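Hand-held Gripper Demonstrations, Laundry Unloading - Pre-session Safety Checklist with Comments
Litness site, Stukolen project, May round
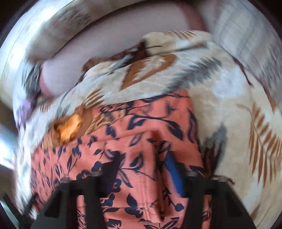

Tin-yau Kuo asked whether we really need to go through the whole sheet again after every break, seeing as the grippers have only been put down for a cuppa. Yes please, Tin-yau, at least items 1 to 4. It's a short walk through and I'd much rather start a few minutes late than have anyone go home with a pinched finger!

1. Drum stationary and machine switched off at the wall. OK.
Comment: Switch off at the wall, please, and hang the tag on the plug. The door button on its own doesn't count.

2. Gripper fingers close evenly and let go fully when the trigger is released. OK.
Comment: Try it on a folded tea towel first. Poul's unit was a touch slow to open at the morning check, so I've put it aside for Bok-nam Jeon to look at.

3. Fingertips free of nicks and burrs. OK.
Comment: Run a bit of old stocking over them - if it snags, so will somebody's good blouse.

4. Free hand kept out of the drum while the gripper is closing. NEEDS WORK.
Comment: We all do it, me included. The urge to help a tangled sheet along is very strong, but the robot will learn from what the gripper does, and your knuckles are safer on your hip.

5. Pinch on cloth only, clear of zips, buttons and the door seal. OK.
Comment: If you've grabbed two garments at once, open up and have another go. Mark the take as a regrasp and don't fret about it.

6. Wrist and shoulder rest after every 16 takes. NEEDS WORK.
Comment: Gervásio Lopes got to 73 without a proper stop, which is lovely and keen of him, but 15 minutes off, please. We have 1,656 takes on the books already and there's no race on.

7. Floor dry, basket out of the walkway, cords taped down. OK.
Comment: New tape is in the Cludberg cupboard, second shelf.

Checked by: Ilham Ginting, 8.40 am
Items 4 and 6 to be looked at again after lunch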